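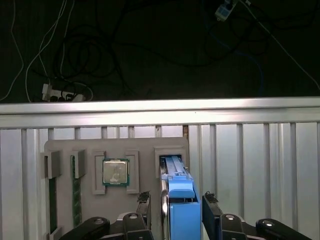
The Tratden 627 is an upright parts plate for slatted aluminum panels. It holds small computer components at a fixed position and angle during bench work, so that a part can be taken out and returned to the same place. The plate has four raised holders arranged in a row. The tall slot holder at the far left takes a memory module vertically, with the narrow edge of the module facing out, and the position at the far right is shown with a blue component in place. The plate body is a matte gray rectangle with slightly rounded corners, kept low in contrast so that green and blue boards are easy to pick out against it under bench lighting.

The 627 replaces the Tratden parts tray in layouts where horizontal bench space is limited. The tray is still available for larger boards and for parts that cannot stand on edge.

Application

Component swap stations, memory and adapter testing, repair benches, training rooms and fixture trials where parts must be presented in a known position. The plate is intended for indoor use on a fixed panel. It is not a shipping carrier and should not be used to move parts between rooms.

Holders

The slot holder supports a memory module along its height. The module is held by friction along both faces, and there is no latch. Insert the module straight, with the contact edge clear of the side walls, and stop when it meets the base of the slot. Do not tilt the module on the way in. A tilted module loads the slot unevenly and the fit will loosen over time.

The remaining holders are supplied to order. The customer gives the part type for each position on the order form, and the holder is matched to it before shipment. Holders are attached from the rear of the plate and can be changed in the field, but the plate must come off the panel first. The raised form keeps the part forward of the plate face and leaves finger clearance at the sides.

Holder fit is checked with the actual part whenever the customer can send a sample. If no sample is available, a drawing with maximum thickness and any overhanging connector marked is enough for most parts. Heat spreaders and stick-on labels change the thickness of a memory module and must be mentioned on the order form.

Panel and rail

The plate mounts in front of a panel with alternating raised ribs and recessed grooves. The clamp blocks sit in the grooves and tighten from the front with the supplied hex key, size 2 mm. The ribs carry the back of the plate and keep it from rocking. Ribs must be straight and free of burrs over the full width of the plate. A panel that has been drilled or patched within the clamping zone may not hold the blocks square.

A horizontal aluminum rail above the plate is recommended but not required. The rail gives a straight reference for leveling and separates the working side of the panel from cables and power strips laid out behind it. Fesport and Aebischer panels have both been used with the 627 with no change to the clamp blocks. Ivdale panels have a shallower groove and need the low clamp set, ordered separately.

Technical data

Model: Tratden 627
Type: upright parts plate, front mounted
Positions: four, in a single row
Color: gray, matte
Left position: vertical slot for memory module
Other positions: to order
Maximum load, complete plate: 400 g
Minimum panel depth behind groove face: 30 mm
Clamping: groove blocks, front access
Tool: hex key, 2 mm, included
Adjustment: lateral, along the grooves before tightening
Surface care: dry cloth, or cloth dampened with isopropyl alcohol

The load limit applies to all positions together and includes any cable left attached to a part. A cable hanging from one holder will pull the part forward before the plate itself moves – tie the cable to the panel if it has to stay connected.

Installation

1. Clear the clamping zone and wipe the grooves.
2. Loosen the clamp blocks until they turn freely.
3. Set the plate against the ribs with the tall slot holder on the left.
4. Turn the blocks into the grooves and tighten lightly.
5. Level the plate against the rail, or with a short level if no rail is fitted.
6. Tighten the blocks in diagonal order.
7. Insert each part once and remove it. The plate should not shift.

Recheck the blocks after the first day of use and again whenever a holder has been changed. Repeated insertion at one end of the row puts more load on the nearer blocks, and these are the ones to check first.

Static protection

The plate is a positioning aid and carries no static rating. At stations handling unprotected memory or other sensitive boards, ground the panel and use the normal wrist strap procedure. Grounding the panel does not ground a part sitting in a holder.

Cable routing

Keep the area directly in front of the holders free. Power leads and data cables are best run on the far side of the rail, where loops can lie flat without crossing the insertion path. Leave enough slack that a plug can be pulled from its strip with no tension reaching the panel.

Supplied parts

Plate with fitted holders, clamp blocks, hex key, mounting sheet. Panel, rail and electronic components are not included.

Accessories

Low clamp set for Ivdale panels
Blank cover for an unused position
Replacement slot holder, memory
Label strip, adhesive, for the lower edge of the plate

The label strip is writable with pencil or fine marker. It should be applied before the plate is mounted, as the lower edge is hard to reach on panels that run down to the bench top.

Ordering

State the model number, the part type for each position from left to right, and the panel make. Orders with standard holders ship from stock. Plates with a holder made to a customer sample are confirmed after the fit check. The current holder list was revised in November and replaces all earlier lists – holder codes from the previous list are still accepted for replacement parts but not for new plates.

Technical questions on panel fit: Gertraud Schnyder
Samples, drawings and holder codes: Bujar Obradović
Orders and replacement parts: Afia Zakaria

Related items

Tratden parts tray, flat
Tratden single slot holder, groove mount
Tratden rail end caps, pair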